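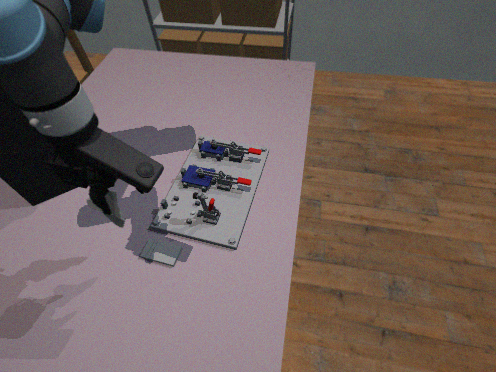 Imani Lindqvist

**Figure 3.** Simulated clamping cell used in the gripper comparison. Three toggle clamps with red handles are mounted on the fixture plate; the gripper is empty.

### 4.2 Comparing grippers on the clamping task

We ran the gripper comparison entirely in simulation, using the cell in Figure 3. Toggle clamps are a wonderful test for a gripper. The handle is small, its path is an arc, and the force needed to move it changes along the way. A gripper that looks excellent on pick-and-place can fall apart as soon as it has to hold on to something that is fixed at one end.

The fixture presents the problem in two forms. Two of the clamps are horizontal and sit parallel to each other, blue base blocks on one side and red handles pointing the other way. The third is a smaller vertical clamp with a short upright handle, and it shares the lower part of the plate with a group of gray pegs. Reaching the vertical handle therefore means bringing the fingers down close to other hardware, and this is where finger width starts to matter a great deal.

We compared two grippers on the same arm. The Boretti model has rigid parallel fingers. The Medrano model has the same stroke, but each finger carries a passive joint near the tip that lets the pad rotate with the handle. Both were driven by the same impedance controller, written by Thabiso Sithole, with identical gains. We were tempted to tune the gains for each gripper separately and decided against it for this round, so that any difference could be traced to the fingers. Separate tuning is covered in Section 4.4.

Each gripper made 500 attempts on each clamp. At the start of an attempt the plate was given a random rotation of up to 20 degrees, and the handle friction was drawn from the range given in Section 3.3. An attempt counted as a success if the handle traveled its full arc and the fingers then let go without touching any other part of the fixture. Attempts were stopped after 2000 control steps.

On the horizontal clamps the Medrano fingers were clearly better, and we were delighted by how large the gap was. The rigid fingers tended to grasp well and then slide toward the end of the handle as the arc steepened. In many of these runs the controller followed the arc correctly and the contact was lost anyway. With the rotating pads the grasp point hardly moved, and peak wrist torque was lower through the whole motion.

The vertical clamp told a different story. The passive joint makes the Medrano fingertips wider, and most of their failures came during the approach, when a fingertip brushed one of the pegs. The Boretti fingers slipped through the same gap with ease. Once on the handle, though, they showed the same sliding as before. Modupe Yusuf suggested approaching with the wrist turned by 70 degrees, and this one change removed most of the peg contacts for the Medrano gripper. It did nothing for the Boretti slips.

Two limits should be kept in mind. Our pad contact model treats the rubber as uniform, and Busisiwe Shabalala's bench tests at Planthorpe suggest that real pads stiffen near the edges. We also modeled the passive joint without backlash. Both choices probably favor the Medrano gripper, although we doubt that they explain the full difference on the horizontal clamps. The bench trials needed to check this are planned for May, with the same clamp layout and the Julter force sensor at the wrist.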